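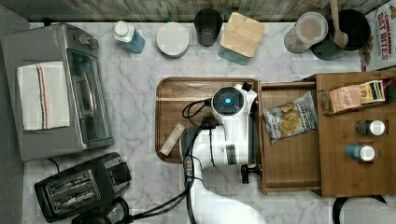 Josiane Delorme had been logging core at Jandomora for eleven weeks when the company decided the deposit needed a better adjective. The old one was "modest." It had appeared in every report since the first drill hole, and head office in Trondside felt it was holding the project back. She read the email in the kitchen of the rented house, where the counter was white-and-gray marble and looked more expensive than anything they had pulled out of the ground. Somebody had folded a dish towel with thin red and blue stripes over the toaster oven. She put her mug down on the marble, which was at least a metamorphic rock with a clear idea of itself, and read the email again.

"They want 'robust,'" she said.

Subbarao Iyengar did not look up from his oatmeal. He had worked for nine junior mining companies, six of which had since become something else, mostly cannabis.

"Robust is taken," he said. "Kotian used robust in the spring. You can't have two robusts in one valley."

Kotian was the outfit across the river. It had a bigger camp, newer trucks and, as far as anyone at Jandomora could tell, the same three feet of copper.

"What about 'compelling'?"

"Compelling is for when you haven't drilled."

They drove up to the core shed at seven. Hole 30 lay in its boxes on the racks, 295 meters of it, and for most of that length it was a gray basalt so dull that Josiane had run out of ways to say so. Her log for the upper part read "as above" for two pages. Then, near the bottom, came the sulphides: a band of pyrite with a little chalcopyrite threaded through it, brassy and pleased with itself, and then basalt again, as above.

"Five percent copper," Subbarao said, bending over it with his hand lens.

"Up to five."

"Up to. Naturally." He straightened by stages. "Over what width?"

"About the width of your hand."

He considered his hand, turning it over to see whether the other side was wider.

The call came at ten. The man in Trondside had an assay table in front of him and a news release to get out before the market closed. The project was to be renamed Trerneo, he said. A consultant had found that investors had trouble with Jandomora.

"What trouble?" said Josiane.

"They remembered it."

He read her the draft. It spoke of a mineralized corridor open in all directions. She pointed out that they had drilled to the north and found a swamp, and to the south and found Kotian's fence.

"But open at depth," he said.

"Everything's open at depth. My basement is open at depth."

There was a pause, and the small dry sound of typing. She had a bad feeling he was keeping it.

In the end they settled on "encouraging," which Subbarao said he could sign, having been encouraged by worse. The release went out at three. By four the stock had gone up a penny, and by half past it had come down two. Josiane went back to the shed, pulled the lid off the next box and wet the core with a sponge. Basalt, fine-grained, gray.

She wrote "as above," crossed it out, and wrote "Trerneo basalt, encouraging, as above." Then she went to find a fresh pencil.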